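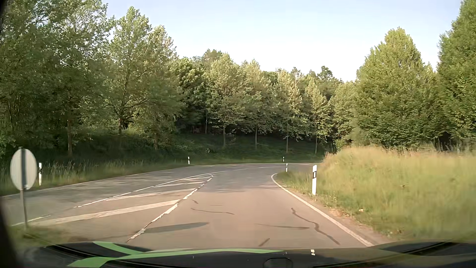

Figure 1. Two-lane road with hatched island before a right bend.

Road markings and driver attention on a rural two-lane road
Project report, Group 2
Ching-wen Shih, Brayan Agudelo, Leonilde Neves
Supervisor: Rajitha Talukder

1. Introduction

In our course on road design we had to choose one element of the road and study it from the view of the driver. Our group chose the painted markings. In the beginning we wanted to study signs also, but our supervisor advised us to make the topic smaller, and we are thankful for this advice.

The question of the project is simple: when a driver comes to a bend, which painted lines help him to understand the road, and in which condition should they be? A sign is seen for a short moment, but the markings stay with the driver all the time. In the hatched island of Figure 1 the line on the side of the car's lane is chipped, and a dark seam shows between the pieces of paint. The island can still be understood as an area where one should not drive. This kind of wear was the most interesting for us, when the message is still readable but the edge of it is not sharp anymore.

2. Method

We divided the route in sections of 500 meters and gave each section a number. For every section we filled a form with four fields: center line, edge lines, special markings, and surface. The condition of the paint was graded from 1 (new) to 4 (must be repainted). Brayan and Leonilde graded separately and compared the forms afterwards. When the two grades were different, Ching-wen gave the final grade without seeing the others.

The forms were made in Aleo, the survey tool which our department uses. We lost the forms of one section because the file was saved under a wrong name, and we had to grade this section again on Wednesday. Both graders worked from the pictures and not from the moving car, so they had enough time for each form.

We did not measure the retroreflection of the paint, because the instrument was not available for students. Therefore all our results are only for daylight.

3. Sections with a structure beside the road
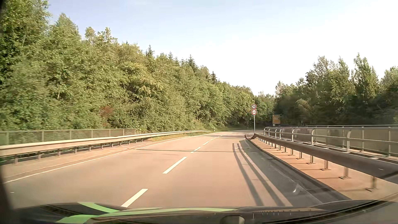
Where a barrier stands near the lane, the driver gets guidance from two things together, the paint and the barrier. We expected that the paint would be less important in these places. After grading we do not think so anymore. The broad shadow of the right barrier lies on the strip next to the curb, and the edge line on that side is pale and worn, so in sunlight it is partly hard to find. The center dashes were much easier for both graders. We gave the right edge line grade 3 and the center line grade 1.

A second remark is about joints in the pavement. A dark joint that crosses the road is a line too, and for a short moment the eye reads it together with the paint. We had no field for this in the form. Leonilde wrote it in the comments, and for a next project we would add a field.

4. Straight sections

On the straight sections the grades of the two graders were equal almost everywhere. The markings are simple there, one broken line in the center and one solid line on each side. The discussion in our group was more about the width of the edge line. Kaiwen Deng from the other group told us that they also had problems to judge the width, because a line close to the car always looks thicker than the same line farther away. We decided to judge the width only in the near part of the road.

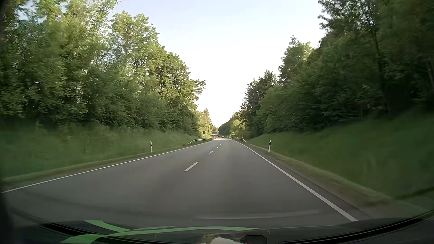 Why is the center line broken and the edge line solid?
The broken line tells the driver that he may cross it to overtake when the road is free. The solid edge line shows where the lane ends, and it should be visible without gaps.

5. Results and limits

In total we graded 14 sections. The center line got the better grade in most of them, and the edge line on the right side got the worst. Bends were harder to grade than straight parts, because only a short piece of the line is visible before the road turns away.

Our grades depend on two persons and on one kind of weather. With rain or at night the result can be different. We would also like to repeat the grading with drivers who do not study engineering, since they may look at other things than we do.

The empty form and the table with all grades are in the appendix.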